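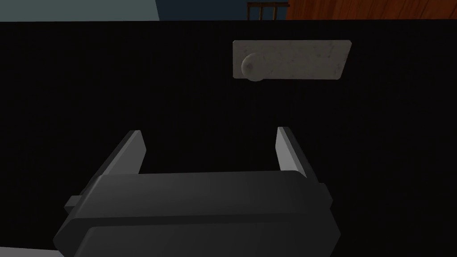 Booking a room in the student union for your club's first meeting sounds like a five-minute job, and it can be, as long as you do it in the right order! I've booked something like a whole semester's worth for our board game society at Henríquez Hall (badly at first, then better), so let me walk you through it. Before you even open the booking page, go and look at the room in person. Peek in the corners and try the cupboards: a flat black cabinet front with a round gray knob on a speckled plate doesn't say anything about whether there's an extension cord behind it, so pull the knob and find out. Check where the outlets are, and check whether the chairs stack.

Home | Clubs | Room Booking | Events | Contact

Posted in November by Győző Magyar

Step 1. Get your club on the list

Only registered clubs can book. If yours is new, you need 3 members with student accounts and a one-paragraph description of what you do. Ours said "we play board games and tidy up afterward" and it went through fine.

Step 2. Open Traltent

Traltent is the booking system, and you get to it from the Clubs menu after you log in. Pick "Recurring" if you want the same slot every week. I missed that the first time and entered every single meeting by hand, which ate an entire evening (and most of a pizza).

Step 3. Choose the right size

The Zisum Room holds 87 people seated and it's lovely, but a dozen people in there feel like they're waiting for a train. For a first meeting I'd go with one of the small rooms upstairs. The big Susulitz Ballroom takes 1000, so unless you're running the winter fair, scroll right past it!

Step 4. Add your setup time

Your booking has to include setup and cleanup. If you want people walking in at 6 pm, book from 5:30. The group before you will still be zipping up their bags at 5:35, trust me. 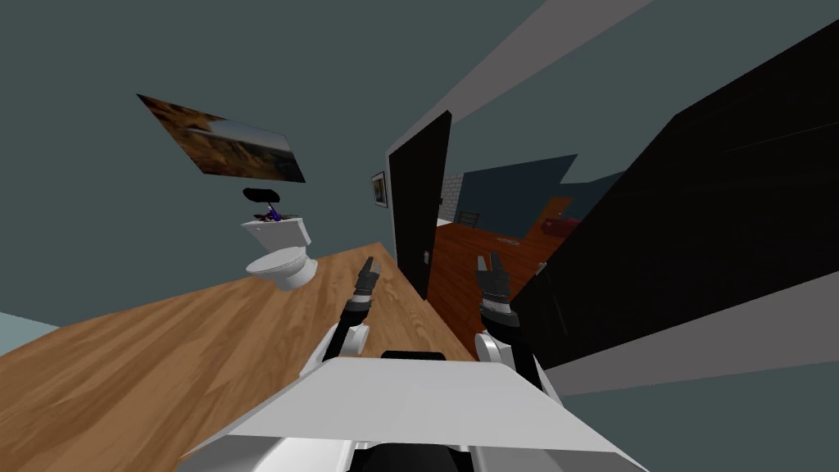 Black door, wooden floor, dark walls.

Step 5. Fill in the extras box

Ask for everything here: projector, whiteboard, extra tables, a microphone. You can cancel extras up to 2 days ahead, but adding them late means going to the front desk and asking very nicely. If you're bringing food, tick the food box too, even for a few bags of chips.

Step 6. Wait for the second email

You'll get one email saying your request was received. That isn't your confirmation, so please don't print posters yet! The one you want has "Approved" in the subject line and a room code at the bottom. Save it on your phone, and bring your student ID when you pick up the key.

If your request gets turned down, try the same room an hour later. Early evening goes fast, but 7:30 is usually wide open.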